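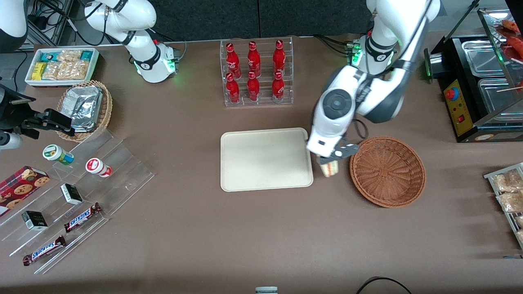 November 16, 2023

Back on the snack counter all day. Jaqueline Gallegos wants 1,000 good runs of the sandwich task before the people from Voltel come down to Purkville, and she said it as if it were a matter of turning up early. I did turn up early. By lunch I had 20 I'd be willing to keep.

I still don't believe in the number. It was set in July, when the task was one arm and a cardboard box, and it has survived every change since. A thousand runs of me moving a sandwich the same way, from the same side, at the speed I like, will teach the thing that sandwiches are moved by a person who is bored and right-handed. I put this to Chiang (the office, not the man) on the call and was told variety would "come out in the mix". What mix? I'm the only one driving.

So this afternoon I varied things on my own account. Came in higher, came in lower, stopped halfway and started again. Shifted the basket a bit between runs. The Cirnano software marked 4 of those as faulty for taking too long, and I marked them back as good. We'll see who wins that one.

The wrap bothers me more than the count does. It shines, it creases wherever the fingers close, and from the wrist camera a pinch of plastic and a pinch of bread look much the same to me, so I can't see why they'd look different to a model. Went through the wrist views before tea and tried writing notes on where the grip sat. Gave up after two pages.
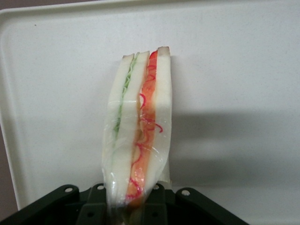
Wrist view, sandwich held by the bottom end.

Jaqueline likes that sort of view very much. Lovely clear filling, she says. I said the filling isn't the part we're gripping. She wrote something down, which may have been that or may have been her shopping.

Tomorrow the same again, then the foil packets. I asked whether anyone had tried training on what we've got so far, just to see if it's any use before I make more of it. Apparently that is planned for after the visit. Shoulders ache. Must ask about a proper chair.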